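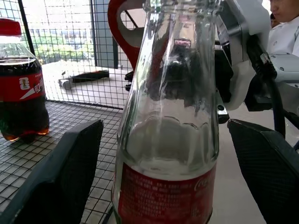
**Ticket:** wrist-view grasp offset on transparent objects
**Project:** Nemelard (bimanual tabletop)
**Component:** Droner policy, left arm
**Severity:** medium
**Status:** open, workaround in place

### Summary

Left gripper closes too early on clear glass. Opaque containers and filled plastic bottles are not affected. The failure shows up in the closed-loop policy only. Replaying the teleop actions on the same setup grasps the glass without error, so calibration and finger travel are not the first suspects.

### Setup

- Checkpoint: 581 demos, of which 74 include a glass bottle
- Inputs: head view plus both wrist views
- Task: left arm grasps the glass bottle, right arm brings the red opener
- Background: wire basket, soda bottles, chip bags

### Log

**09:40** Reproduced on the second try. Gripper command goes to "close" while the fingers are still short of the bottle body. Log shows no dropped messages on the left wrist stream.

**10:15** Checked time sync between the head and wrist streams. Offset is 2 frames, constant over the run. Same offset in the training data. Ruled out.

**10:50** Ran the attention dump on the left wrist input. With glass, most of the weight goes to whatever is behind the bottle: mesh, arm housing, window. Very little on the outline. The label gets weight only when it is fully in view, and on the approach the fingers cover part of it.

**11:30** Masked the wrist input and ran on the head view alone. Early close is gone, but lateral error is worse.

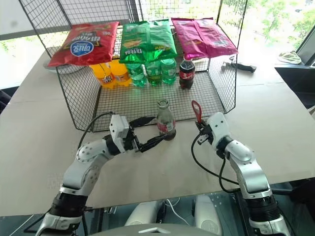 The head view keeps the label and the neck separated well enough for coarse alignment. It does not give usable depth at the fingertips, and the last part of the approach drifts toward the basket. So neither view is enough alone, and the policy trusts the wrong one at the wrong time.

**13:20** Tried the Barrientos gating method: a learned weight per view, conditioned on gripper opening and commanded height. Retrained the fusion head only, encoder frozen, from step 459 of the fine-tune. Early close still happens but later in the approach, and the fingers are past the bottle's near side when it does.

**14:45** Same checkpoint, blinds half down. Early close did not appear in this block. Raised the blinds again and it came back. Background contrast through the glass is now the leading cause.

### Workaround

Hold the close command until the left wrist pose has been stable for one full action chunk. Set `close_hold: true` in the Nirkia runtime config. Slows the grasp slightly. Do not use it for the right arm — the opener handoff depends on closing while moving.

### Open items

- [ ] Collect more glass demos with the blinds up, opener already in the right gripper
- [ ] Unfreeze the wrist encoder and repeat the gating run
- [ ] Random background swap on wrist crops, glass episodes only
- [ ] Report early close as its own failure type. The eval script currently files it under "missed grasp", which hides it in the totals
- [ ] Confirm `close_hold` is off by default before the next runtime build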